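Stemware and Barware: Countertop Racks

Gallery 8 of the Duma storage survey. Wall-mounted racks and under-cabinet rails are in separate galleries.

This section covers freestanding racks that store stemmed glasses upside down on a counter, with no drilling and no cabinet above. All of them work on the same principle. The foot of the glass rests on a pair of rails or wires, the stem passes between them, and the bowl hangs below. Differences between models come down to rail spacing, height under the rail, the shape of the base, and how the parts are joined.

Dimensions are left out of the captions. They are in the survey table under item number, together with the empty weight of each rack. The rack in this gallery is item 3011. It is a scroll-pattern piece in gold-finish metal with a dark center bar, and was looked at with colored goblets in place. 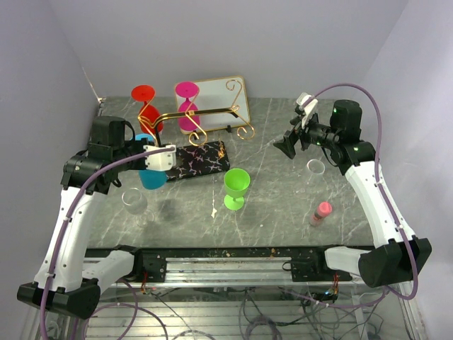 Item 3011 on the gray marbled counter, goblets stored bowl down. 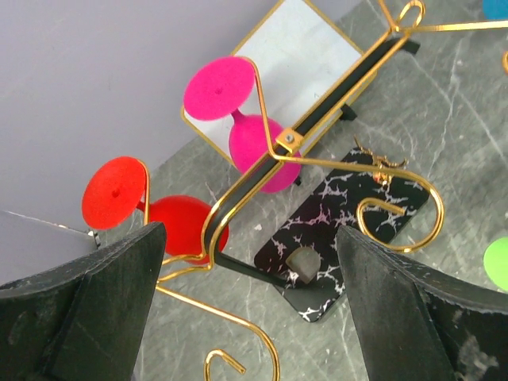 Davoud Parsa
Household storage editor, Duma

Frame. The wire is thin and carries gold-edged black bar stock. The ends of the wire are rolled into spirals. On a rack of this type the curls are mostly decoration, but a rolled end is also safer than a cut one when a hand is reaching for a glass. Twisted legs resist bending better than a single wire of the same gauge. They also hold dust in the grooves, so a soft brush cleans them faster than a cloth.

Joints. A small gold bracket with a silver screw clamps the wire to the bar, and can be seen near the middle of the bar in the second picture. Screwed brackets are preferred in this survey over spot welds. They can be tightened, and the rack can be taken apart for moving. Check the screws by hand after the first month of use and again whenever the rack is moved. Do not use a powered driver - small screws in thin brackets strip easily.

Loading. Hang the first glass near the middle of the bar and work outward, alternating sides. A light wire rack with all its glasses on one side can tip when the last one is lifted off. Slide each foot in level. Tilting the glass to clear the wire puts the load on the rim of the foot, where most chips in our breakage log begin. That log now has 134 entries, all of them from household use.

Clearance. Two adjacent bowls should not touch when one of them is swinging. If they do, leave a position empty between them. Wide red wine bowls usually need this and narrow flutes do not. On scroll racks, check the bowl against the curls as well as against the next glass.

Colored glasses. Frosted and matte finishes show finger marks less than clear ones but pick up gray rub marks from bare metal. Coated wire reduces this. Turn each glass a little when putting it back, so that the same spot does not always rest against the wire.

Surface. Polished stone and stone-look counters are slippery under metal feet. Clear adhesive pads, 8 mm across, are enough for a rack of this class. Replace them when they begin to creep.

Care. Wipe with a damp cloth and dry at once. No vinegar, no abrasive pads, no dishwasher. Gold finishes on wire wear first on the inside of the curves, where the stems pass.

Related galleries: Brurkus rail systems (survey items 111 and up), Nolance corner shelves, Đồng tray stands. Corrections to item numbers go to Doğukan Coşkun at the survey desk. The next revision of the table is planned for April.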